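Print this page | E-mail this page

Grastari Packing Bench — Set-up and Daily Use
Section 4: Loading mailer bags and filling crates

This section covers the work between the conveyor and the full crate. It assumes that the bench has been levelled and bolted down as described in Section 2 and that the post has been fitted as described in Section 3. If you are using the bench with Seston label software, read Section 6 before you start a shift.

4.1 What you need at the bench

- One empty crate, slotted sides, standard size
- A second empty crate within reach, on the floor or on a trolley
- A dry lint-free cloth
- The shift sheet, or a screen showing the open order list
- A bin for torn bags and loose backing strips

Keep drinks, tape guns and knives off the bench. Anything left on the platform will be added to the reading of the next bag.

4.2 Before the first bag

1. Wipe the platform with the dry cloth. Do not use spray. Liquid can run into the gap where the platform is set into the worktable.

2. Check that the platform lies flat. Press each corner lightly with two fingers. If a corner rocks, switch off at the wall and clear any grit from under it. Section 8.3 shows how to lift the plate.

3. Switch on and wait for the steady tone. Leave the platform bare until you hear it.

4. Place the 500 g test weight in the middle. The reading should be within 2 g. If it is outside this, run the zero routine (Section 5.1) and try again. After a second failure, take the bench out of use and tell the shift lead.

5. Put the empty crate on the worktable, on the side of the platform away from the conveyor. Leave a hand's width between the crate and the platform. A crate touching the platform will give low or drifting readings, and the fault is easy to miss.

Note: The crate may stand at a slight angle if that suits your reach. It must not overhang the front of the table.

4.3 Loading a bag

1. Take one bag from the conveyor. Hold it by the body, never by the sealing flap.

2. Lay it on the platform, label side up. A slight angle does no harm. The whole bag should rest on the platform, and no part of it should lean on the post.

3. Smooth the middle of the bag with an open hand. Soft plastic mailers tend to stand up in ridges, and a ridge running through the barcode is the usual cause of a failed read. Folded corners can be left alone as long as they do not cover the label.

4. Take your hand away and wait for the short beep. The reading is not taken while there is pressure on the platform.

5. Lift the bag clear and place it in the crate.

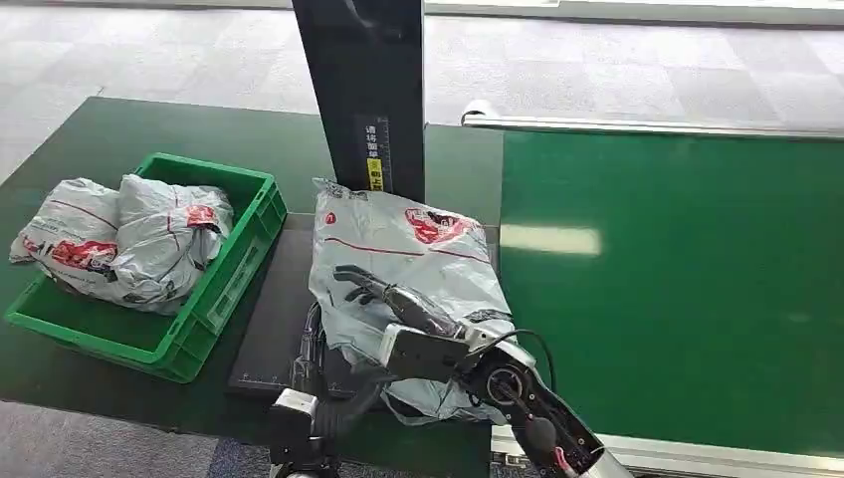
6. Go on to the next bag. Only one bag may be on the platform at a time.

Caution: Do not drag bags off the platform into the crate. The plastic catches on the crate rim and can split along the seam.

Caution: Do not hang anything on the post or use it to steady yourself. If it is knocked, stop and repeat the check in 4.2, step 4.

4.4 Filling the crate

Soft bags do not stack like boxes. They slide, and a crate that looks full often has an empty corner at the bottom.

1. Start at one end of the crate. Stand the first bag up against the end wall.

2. Press the next bag against the first. Keep the bags upright where you can, with the labels facing the same way — this saves a lot of turning over at the sorting table.

3. Push down with flat hands after every few bags to let the air out. Do not punch or kneel on them.

4. A bag may bulge over the rim while you are filling. Before the crate leaves the bench, tuck it in so that nothing sits above the rim. Crates are stacked in the van, and a bag caught between two of them will tear.

5. Close the crate on the screen, take the crate label from the printer and fix it to the short side.

Note: Bags with hard or sharp contents go in a separate crate. Ask if you are not sure. Mikkel Hallgrímsson keeps the current list at the goods-in desk.

4.5 If something goes wrong

No beep after the bag is laid down. Smooth the label and wait. If there is still nothing, turn the bag a quarter turn. Try twice, then key the number in by hand.

Error 1142 on the screen. The weight does not match the order. Put the bag in the query tray. Do not open it at the bench.

The reading will not settle. Look for a crate touching the platform, or a bag leaning on the post. Draughts from an open loading door can also do it.

Bag already torn. Put it inside a clear oversleeve, seal it and weigh it again. Write "resealed" on the shift sheet with your initials.

4.6 End of shift

Clear the platform, wipe it down and switch off. Part-filled crates stay on the worktable with the label face down on top, so that the next shift can see they are still open.

Section revised in June by Heiðrún Thorlacius. Corrections to the bench office, please.

Related items
Section 3: Fitting the post
Section 5: Zero and calibration
Section 6: Using the bench with Seston
Section 8: Cleaning and lifting the plate
Truko crate trolleys: spare wheels and brakes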